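Search jobs
Keyword, town or job number
Go

Home Laundry and Wardrobe Assistant (part-time), Brandach and Hallerholm

Pluminis is looking for two people to fold, sort and put away clothes in private homes, 16 hours a week, starting as soon as possible. 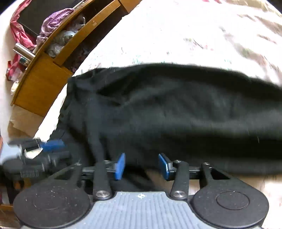
We look after clothes and bed linen for households that can't keep up with them or don't want to. Some of our customers are older people who can still run the washing machine but have trouble with the folding and the lifting. Others are families with small children, and a few are people who travel for work and come home to a full suitcase. At the moment we visit nearly 160 homes, most of them in Brandach and the rest in Hallerholm and the villages along the road between the two.

Both jobs are new. We took on a lot of customers in January and the current team has been working extra shifts to cover them.

What the work is

You go to the customer's home, usually alone, and work through whatever clean laundry is there. In most homes there isn't a big table, so the folding is done on the bed. You straighten the bedding first, then put the clothes down, sort them by person and by type, fold them and put them where they belong. A normal visit takes one to two hours.

Sweaters, pants, T-shirts, towels and sheets make up most of it. We have our own way of folding each of these and you will learn it in the first week. Some customers have their own way, and then you do it their way. It is written on the customer card. One household in Hallerholm wants all socks laid flat and never rolled, and another wants nothing folded at all, only hung.

Dark clothes get extra attention. Black knitwear and black pants show every bit of lint, so you go over both sides with a lint brush before you fold them. Hold the item up, check the front, turn it and check the back. If it went through the wash with a paper tissue in the pocket, it will take longer, and that is fine - write the extra time on the visit sheet. Please don't fold a dark item with lint on it and hope it goes unnoticed. It is the complaint we get most often.

Creased items are smoothed by hand on the bed. If that isn't enough, they go on the ironing pile. Ironing is done only when the customer has booked it.

Other things you will do:

- change beds, including duvet covers in double size
- empty suitcases and sort what comes out of them
- move winter and summer clothes between the closet and storage boxes, mostly in spring and fall
- put items with missing buttons or open seams in the mending bag and fill in the slip
- pack clothes for a hospital stay or a vacation from a list the customer gives you

You will not be asked to clean bathrooms or kitchens, cook, wash windows or look after children. If a customer asks you to, say that it isn't part of the visit and let the office know. Washing is sometimes part of a booking. In that case you load the machine at the start, and the clothes are hung up before you leave or left for the next visit.

Hours and pay

The job is 16 hours a week in four morning shifts of four hours each. You choose your free weekday together with the office, and it stays the same unless you ask to change it. There is no evening or weekend work.

Pay is 968 euros a month before deductions. Travel time between two customers counts as working time. The trip from your home to the first customer and back from the last one doesn't. You are paid for the full shift when a customer cancels late.

Vacation is the same number of weeks as for our full-time staff. We plan it in January for the whole year, and people who join later add theirs to what is left on the calendar. School vacations go first to employees with children in school.

The contract is permanent with the usual trial period. During the first 14 days you go out with a colleague on every visit and don't work alone. After that you get a fixed round of customers, so you will mostly be in the same homes from week to week. Customers like that, and it also makes the work quicker once you know which drawer sticks and where the pillowcases go.

What we need from you

You don't need training or a certificate. People have come to us from hotels, from stores and from raising their own kids, and one of our longest-serving colleagues was a bus driver before this. We do need the following:

- You work neatly and keep a steady pace.
- You can stand and bend for most of a morning. Beds are low, and folding on them is hard on the back until you get used to it. We show you how to kneel or raise the pile so you don't have to stoop.
- You can lift a full laundry basket and carry it up a flight of stairs.
- You can read care labels, or are willing to learn the symbols. We have a sheet for this.
- You speak enough German to read the customer card and talk with customers on the doorstep. The team speaks several languages among themselves and this ad is also available in German.
- You don't talk about customers outside work. You will be in people's bedrooms and handling their clothes, including underwear, and they have to be able to trust you.
- You have no strong allergy to dust, wool or pets. Many of our homes have a cat or a dog, and the cat is generally on the bed.

A driver's license is useful for the Hallerholm round but not required in Brandach, where most visits can be done on foot or by bike. If you use your own bike we pay for one service a year. For Hallerholm there is a company car, which is kept at the office.

We ask for a certificate of good conduct before you start. We pay the fee.

What you get from us

You get two work shirts, indoor shoes, a lint brush, a folding board for shirts and a shoulder bag to carry it all in. The bag stays with you. Refills for the brush are in the cabinet by the office door and you can take what you need without signing for it.

Once a month the team meets at the office before the first shift, at half past eight. We go through changes to the rounds, and anyone who has had a problem with a fabric or a stain brings it up. The meeting is paid. There are usually rolls from Kettler, the bakery downstairs.

Trial morning

Everyone we're thinking of hiring comes for a paid trial morning. You go on two visits with a colleague. On the first you mostly watch and hand things over, and on the second you fold and we see how it goes. We're not looking for speed. We want to see whether you check an item before you fold it, whether the piles stay straight when they're carried, and how you are with the customer. You also get a chance to find out if you like the work. It is quiet and it repeats a lot, and some people enjoy that more than they expected. Others call us the same afternoon to say no, and there are no hard feelings about it.

Wear pants you can kneel in. Please don't wear strong perfume or hand cream with a scent - it gets into the clothes. Rings and bracelets come off before you touch knitwear, so you may prefer to leave them at home.

How to apply

Call or write to Birgit Fröhlich at the Brandach office. A short letter or email is enough. Tell us what you have done so far, when you could start, and which round you would prefer. You can attach a résumé but you don't have to, and we don't need a photo. If writing is difficult for you, come by in person. The office is open on weekday mornings and someone will take down your details.

Applications should reach us by Thu 19 March. Trial mornings are held in the weeks after that and we let everyone know the result, including those we can't take on.

Questions about the Hallerholm round, the company car or the bus connections go to Henrik Dreßler, who plans the routes. He is out on visits himself until midday, so the afternoon is the best time to reach him.

If you worked for us before and would like to come back, just call. You won't need to do a trial morning again, but you will go out with a colleague for the first few visits because several of the folding instructions have changed. Sheets are now folded to fit the shelf in each home and the width is noted on the card.

Both positions are also suitable for people returning to work after a long break. If you need a shorter start, for example two mornings a week for the first month, say so in your application and we will try to arrange it. Pay is adjusted to match the hours.

Related jobs

Ironing and Mending, mornings, Brandach
Linen Room Assistant, guesthouse, Hallerholm
Bakery Sales, early shift, Kettler, Brandach
Household Helper for a Family of Five, Brandach
Driver for Laundry Pickup and Delivery, Hallerholm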